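Gripper notebook, January, started 9:20

Picking this up where I left it before the break. Dorothy Kettle wanted to know if the curved fingers are worth keeping on both arms or if we should go to the Tirberg flat pads on one side. I said I'd spend a day on it. It's now a day and a half.

Swapped pads first thing. The Tirberg set is nice to mount (two screws, done!) but the rubber is slick, way slicker than the old Plelent ones, and on a hard shell they just skate. I got the best results by coming in slow and letting the fingers settle before adding any force. Current limit went from 579 up in steps until I chickened out. The controller counts aren't real units, so don't anybody copy that number into a report.

Then back to the curved fingers. They grab an edge much better, especially where there's a bit of trim to hook, but on a big smooth face they only touch at the tips and the object wants to pivot. Vasilis Vasić says this is exactly what he saw on the Bloxham cooler boxes last spring, so at least we're consistently bad at it. 20 tries each way with the curved set, one corner hook and one side push. Corner hook I'd trust with a demo. Side push, no, not yet.

Lunch. Spilled soup on the Trustby manual, page 56, the one with the pinout. It's still readable if you hold it up to the window.

Afternoon was mostly timing. The left arm lags the right when both get a command together, and I spent ages blaming the Trustby controller before I swapped the boards side to side. The lag stayed with the left arm! So it's probably something in my config and I owe the board an apology. Baud settings match. Loop delay is 2000 microseconds on both, I checked it twice.

What I'm after is a two-arm turn on the suitcase: one gripper stays on the side as a stop and the other comes over the top and drags the far corner around.
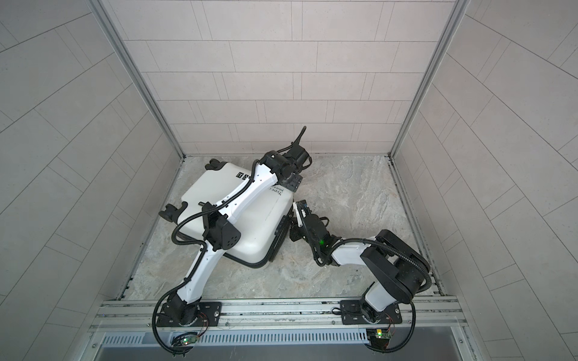
The order matters a lot. If the stop arm goes in first and just holds position, the shell has something to rotate against and the second arm can be pretty sloppy about it. Send them both in together and the case slides as much as it turns. Tomorrow I want to try making the stop arm a little compliant, maybe half the stiffness, and see if that gets rid of the squeak.

Also need to retie the cable sleeves, the slack on the long reaches bugs me. Dorothy has the good zip ties. Left the curved fingers on for now, pads are in the drawer under the scope.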